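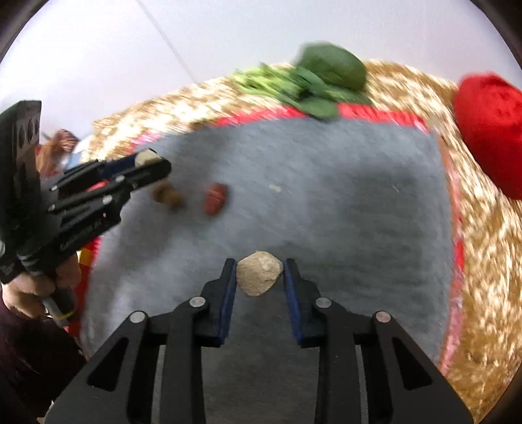
Beige stone, rough surface, wider at one end. Paler cream stone to the left.

Loose Stone Collection: Handling and Storage Check
Site: Hetstead store, sorting room
Date of check: 18 November 2018
Collection size on register: 2,931 pieces
Result: pass with comments

1. Surface under the stones
Dark grey fabric down before any piece is brought out. OK
Comment: Shake it out at the end of each session, outdoors if possible. Grit left in the weave will mark the softer pieces.

2. Chalky and powdery pieces
Kept apart from the hard stone. PART
Comment: The Pluklow tray has chalky and hard pieces in together. Move the chalky ones to a lined tray. Do not wash them. A soft dry brush is enough.

3. Edges and corners
Angular pieces checked for fresh chips. OK
Comment: Old chips are already on the cards. Add new ones on the day they are found, with the corner noted.

4. Lifting
One piece at a time, low over the fabric. OK
Comment: Hold by the sides where the shape allows. Never lift two pale stones together, as they are easily put back in each other's places.

5. Labels
Every piece has a number matching its card. PART
Comment: 8 cards in the Hyvönen boxes have faded and need rewriting in pencil. Colour should be given in plain words (beige, cream, grey) and not left blank.

6. Weight of trays
No tray over 700 g. OK
Comment: Tray 36 is close to the limit. Put nothing more in it.

7. Dust
Masks and damp cloths within reach. NOT MET
Comment: Cloths present, mask box empty. No brushing of chalky pieces until it is refilled.

8. Shelving
Fadent racks level and fixed to the wall. OK
Comment: Bottom shelf on the window side is slightly bowed. Heavy boxes moved down to the floor pallet for now.

Actions outstanding: items 2, 5 and 7. Item 7 to be done first. Recheck before the end of November.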